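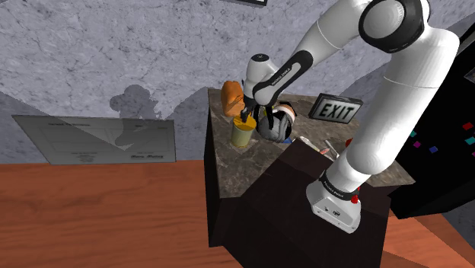
Half past nine at night and I've only just sat down, so forgive the handwriting, dear diary, and the crumbs. It is still light enough to write by the back window, which is one of the nicest things July does for us.

I finally went to see Yvonne Fothergill's allotment over at Stukbridge, after promising her since Easter. It took me two buses and a long hot walk up the lane, and I was very glad of my hat. She has done wonders with it! The broad beans are nearly over but she'd kept me a carrier bag full, and the sweet peas have gone right up over the top of the canes and started back down again. Clive Bloxham has the plot next door and came across to tell us both about his onions, at some length, bless him. He is thinking of entering the Pilkington show and wanted to know if I thought they were even enough. I said yes. I would have said yes to anything by then, I was so ready for my tea.

We had it out of the flask, sitting on the old bench, and talked about Pauline Goodall's knee (better) and young Alfie's exam results (not out yet, and his mother can't sleep for worrying). Yvonne thinks he'll do perfectly well. I do hope so — he's such a kind boy, and he carried all my shopping in during that awful icy spell without being asked.

On the way home I missed the 831 by the length of the street and had to wait forty minutes, which gave me time to pod half the beans into my lap. A little girl at the stop helped me, and ate rather more than she podded. I couldn't mind.

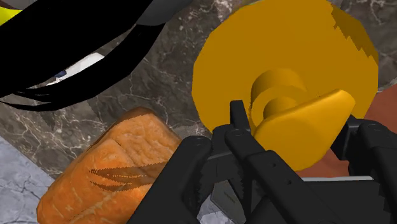
Big yellow disc and its knob, with black gripper fingers underneath.

Supper was the beans with a bit of bacon and the last of the new potatoes, and I ate it far too fast. Then I rang Jordan Pearce about the gutter. He says he can come before the month is out and it will be 155 pounds, or 300 if the whole length wants replacing, so I am crossing my fingers for the first. I must remember to move the pots before he brings his ladder, and ask him to look at the shed door as well while he's here.

Sweet peas are in the blue jug on the sill and the whole kitchen smells of them. The rest of the beans can go in the freezer in the morning, if I can find room beside the gooseberries.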